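Rapport de projet, module « Matériaux et usages quotidiens »
Groupe : Tarek Salem, Godelieve Jacobs, Bram Groen
Encadrement : Hendrik Hermans

Sujet : de la brosserie artisanale à la brosse de supermarché, le cas de la vallée de Brimordale 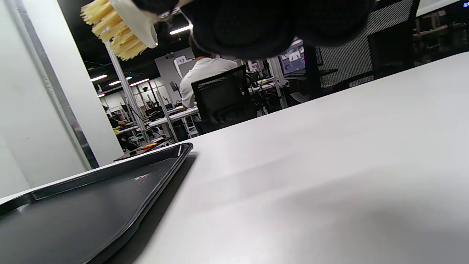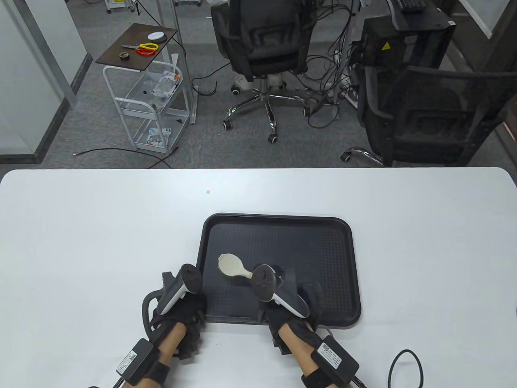

1. Point de départ

Notre travail porte sur l'atelier Koster, fondé en 1852 à Brimordale, et sur les raisons pour lesquelles la brosserie a presque disparu de la vallée. Nous avions d'abord pensé traiter toute la petite industrie locale (vannerie, sabots, brosses), mais M. Hermans nous a conseillé de nous limiter à un seul objet. La brosse a l'avantage de se trouver dans toutes les maisons et d'avoir très peu changé de forme. Une brosse en bois clair à tête ovale et à manche court, comme celle qui est posée dans le plateau noir, ressemble encore beaucoup aux modèles du catalogue Koster que nous avons consultés. Ce sont surtout les matières, le prix et le lieu de fabrication qui ont évolué.

2. Sources

Nous avons utilisé deux registres de l'atelier, le catalogue de vente et des entretiens avec d'anciens ouvriers ou leurs enfants. Nous avons mené neuf entretiens, dont un par téléphone. Les registres sont incomplets : il manque les pages de salaires pour une bonne partie de la période, et l'encre est illisible à plusieurs endroits. Godelieve Kramer, dont la mère travaillait au montage, nous a prêté un carnet de commandes qui n'avait jamais été déposé aux archives.

3. L'organisation du travail

L'atelier achetait le bois dans les environs et faisait venir les fibres de plus loin. Les montures étaient découpées, percées puis poncées sur place. Le garnissage, c'est-à-dire la pose des touffes de fibres dans les trous, se faisait en grande partie à domicile. Les femmes recevaient les montures percées en début de semaine et les rapportaient garnies. Elles étaient payées à la pièce, et les pièces refusées n'étaient pas payées du tout. Ce point revient dans presque tous les entretiens.

Mme Kramer se souvient que la table de la cuisine servait au garnissage jusqu'au repas du soir, et qu'il fallait ramasser les fibres tombées une par une parce qu'elles étaient comptées au poids. Les enfants triaient les fibres par longueur. Elle ne présente pas cela comme une chose dure, mais d'autres personnes interrogées sont plus critiques.

Le carnet de commandes montre que les brosses de ménage représentaient l'essentiel des ventes. Les brosses à habits et les brosses à chevaux étaient vendues plus cher, mais en petites quantités. Le principal client était le grossiste Orkelero, qui revendait dans les villes et fixait pratiquement les prix.

4. Le déclin

Nous avons retenu deux causes principales. La première est l'arrivée des montures en plastique moulé, qui supprimaient le découpage et le ponçage. L'atelier n'avait pas de quoi acheter les machines. La seconde est la perte du contrat avec Orkelero, passé à la société Tellura, dont les brosses étaient garnies à la machine. Dans une lettre collée à la fin du second registre, le grossiste demande une baisse de prix que l'atelier refuse. Nous n'avons pas retrouvé de lettre postérieure.

Bram pense que l'atelier aurait pu survivre en se tournant vers les brosses spécialisées. Tarek et Godelieve sont moins convaincus, car le carnet montre des commandes très irrégulières pour ces modèles. Nous avons laissé la question ouverte.

5. Difficultés rencontrées

Le dépouillement des registres a pris beaucoup plus de temps que prévu. Nous voulions faire un graphique des prix de vente, mais les unités changent d'une page à l'autre (à la pièce, à la douzaine, à la grosse) et nous n'étions pas sûrs de nos conversions. Le graphique a donc été retiré en mai. Les transcriptions des entretiens se trouvent en annexe, sauf deux, que les personnes concernées n'ont pas souhaité voir reproduites.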